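Sunday, late. Kettle on again. Meant to write this up at lunch and then didn't, so it'll come out in the wrong order.

Up before eight to get the play kitchen sorted for Gemma. She wants it for the library corner at Ploltside and I said yes in March or whenever it was, and then left it in the shed. Typical. Dean dropped off the last box Friday night, dumped it in the hall, didn't stay. Said his back was crook. It was a heavy box, to be fair to him.

Tipped everything out on the white table so I could see what we had. Wiped the table first, then again after, bits of grit off the bottom of the box. Colander is a good one, the sage green, matches the cup. I'd keep that cup myself. The fruit I'm less sure of, peach is alright, banana's half peeled and the peel flops about everywhere. Can't remember if it's meant to come off. Gemma will know.
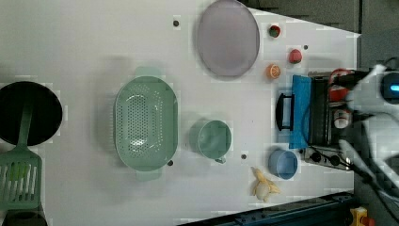
Then the phone. Mum, 40 minutes, the whole saga of the Punetti people and her blinds. They've quoted her $219 for two and she thinks that's robbery. I said get another quote. She said she's too old for quotes. Round and round. Toast went cold, ate it anyway.

Did the list for Gemma after that. Tried to do it by meal, breakfast things, dinner things, then gave up and did it by what fits in what. Small stuff in the bowl, bowl in the colander, flat things down the side of the tub. Spatula won't go in any way you turn it – too long. It can ride in on top with a rubber band. Must find rubber bands. Also a lid for the tub, the blue lid is definately not from that tub, I've tried it three times now.

Rang Dean to ask if there was a second box. There is. Of course there is. It's in his garage behind the Valderrama chairs and he'll "have a look". So that's me waiting till winter.

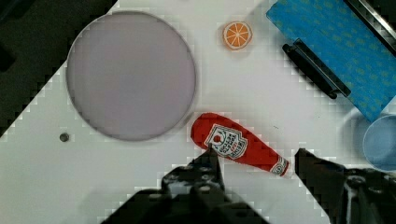
Gemma's worry is anything the little ones can get in their mouths, so I went over it all again with that in mind. Fair enough too, her youngest group is 2 and a bit. Plate is fine, big as anything. The soft stuff is harder to judge. I do like the ketchup, red and lying there on its side like it's had a big night, but it wants a going over at the seams before it goes anywhere near them. The orange with the cut face can stay. And there was a tiny round thing sitting by itself near the plate, looked like a screw head – into the jar on the windowsill, and must check what's missing one before I hand anything over.

Washing in at four, just ahead of the rain. Soup for tea. Didn't do the car rego, didn't ring Itura about the warranty, did find my other glove.

To do: rubber bands, lid, text Gemma re drop off, chase Dean. Bins out tonight, its recycling week.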